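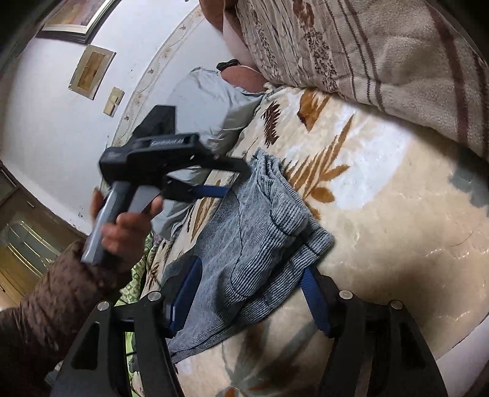
Assunto: Re: [eventos] Proposta da Drotov para sanitários portáteis

Li a proposta duas vezes e continuo sem perceber quem paga a segunda limpeza. O preço por unidade inclui "manutenção conforme necessário". Necessário segundo quem?

> A Drotov faz 1568 euros pelo fim de semana, com entrega e recolha. A Ullidix pede mais de 603 euros só pelo transporte. Por mim, fechávamos já.
> Mondal

Comparar um total com uma parcela não me convence. Em maio também nos disseram que estava tudo incluído — e depois veio a fatura da água.

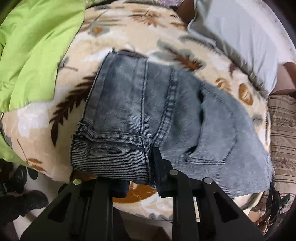
Sumaiya Khondokar
4 de janeiro de 2026

Antes de assinar, queria por escrito as horas das limpezas e o custo de uma visita extra. Falta ainda saber se os 58 metros de terra batida até ao recinto aguentam o camião deles. A Stevow recusou-se a entrar por ali e cobrou a deslocação na mesma.

Se a Drotov responder a isto, voto a favor. Até lá, não.

Sumaiya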